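Pornley Household Recipe Corpus

Data card, version 3

Summary

The Pornley Household Recipe Corpus is a collection of 2,631 home recipes transcribed from handwritten cards, notebooks and loose sheets. It is maintained by the Clisura Archive of Domestic Writing and is intended for research on everyday language, spelling and measurement in home cooking.

Contents

Each record holds the full text of one recipe, a title where the writer gave one, and the type of dish. Original spelling and punctuation are kept. Of the records, 833 are for baked goods and sweets. A further 513 carry at least one later note in a second hand, such as a changed quantity or a remark on oven heat. These notes are stored in a separate field and are never merged into the main text.

File format

The corpus is supplied as one comma-separated file in UTF-8. The columns are record_id, title, body, later_notes, dish_type, source_type and legibility. Empty fields are left blank. Line breaks in the body follow the line breaks on the page.

Transcription

All sheets were typed by one reader and checked by another using Lis, the archive's transcription tool. Words that could not be read are marked [illegible]. Words read with doubt are followed by a question mark in square brackets. Fractions are written with a slash, and the abbreviations for teaspoon and tablespoon are left as found – several writers use the same letter for both.

Changes in this version

Duplicate cards from the Femix deposit have been removed. The dish_type column now separates yeast doughs from other pastry. An error that dropped the last line of long recipes has been corrected, and users of version 2 should replace their copy.

Known limitations

Sweet dishes are overrepresented, as everyday meals were seldom written down. Most sheets are undated, and the corpus should not be used to trace change over time. Quantities have not been tested in a kitchen. Preserving and canning instructions may not meet present safety guidance.

Access and terms

The corpus may be used for teaching and noncommercial research. Family names and addresses were removed before release. Requests for removal of a record are reviewed each December. Publications should cite the corpus by its full name and version number. 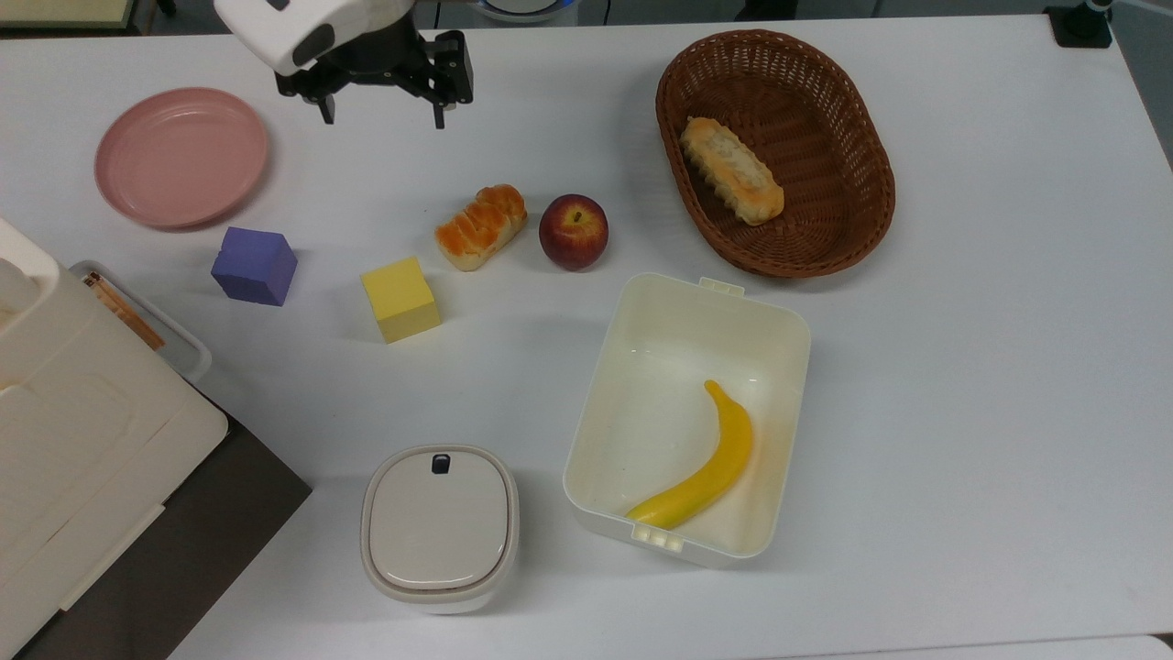

Glazed pastry and pink plate on a white tabletop.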